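Hurine handheld grippers - pre-session inspection checklist, with my comments
Site: Prandport home sessions, November round
Task set: garments on beds (shirts, mostly)
Kit checked: 2 grippers, one per hand

I fill this in before the first grasp, and I've left my remarks under each item so whoever picks up the next round can see what I was fussing over. Skip the chatter if you're in a hurry!

1. Finger pads seated and clean - OK
Ran a thumb over all of them. A bit of lint in the mesh, picked it out with tape. Lint sounds like nothing, but our whole result hangs on how the pads hold cloth, so please do this one properly.

2. Pivot screws snug - OK after adjustment
One was a quarter turn out on the left gripper. I tightened it and then worked the jaws open and shut until I was happy they weren't binding (overdo the screw and the trigger gets stiff, and your hand will hate you by lunch).

3. Jaws open fully and close evenly - OK
Both close on the center line.

4. Wrist strap and handle - OK
Straps go on before you lift, every time. I've dropped one of these on my foot.

5. Lens wiped, nothing loose on the mount - OK
Microfiber only, no shirt tails.

6. Pinch points - OK, with a nag
Keep your other fingers out of the linkage. Same goes for hair and hoodie strings.

7. Walking space and trip hazards - COMMENT
Lived-in bedrooms are the point of the study, so we don't tidy them into a lab. I do look for a clear place to stand beside the bed, and I check where any electric kettle sits before I start swinging my elbows around. Bags and shoes on the floor stay put unless they're right where I need to step. If I can't plant both feet, the session doesn't start.

8. Garment check - COMMENT
Pockets emptied, no pins. Embroidery and patches get written down, as the stiff bits behave differently from plain weave. In the Grallow log there's a field for it called "trim" and half of us forget it. Me included.

9. Start state - OK
Crumpled, dropped from waist height, no arranging. I know it's tempting to flick a sleeve out so the first grasp is nicer - don't. The comparison with the flat-start set falls apart if we help.

10. Session log opened and clock matched - OK
Darko (the matching script) complains if the two hands drift apart. Restart both if it does, don't try to fix it later.

Where we stand on numbers: 2447 grasps logged so far, 274 of them on garments with trim. On the trim set, 99 needed a second try at the first fold, and most of those were collar grabs where the pads took one layer and left the other behind. I'd like to see whether going in lower, just under the collar, changes that. No promises, it's a hunch from watching too many shirts.

Result: passed, both grippers cleared for use
Follow-up: bring spare pads and more tape, and add "trim" to the big print at the top of the log
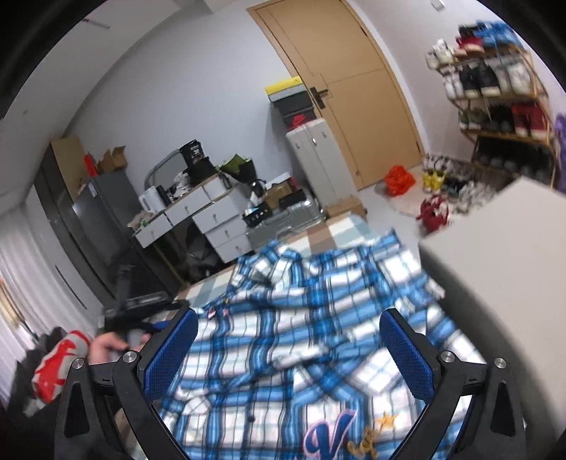

One more for the follow-up line - the spare screws are down to the last bag, so I'll put in an order before the next round and keep the small driver in the kit with them.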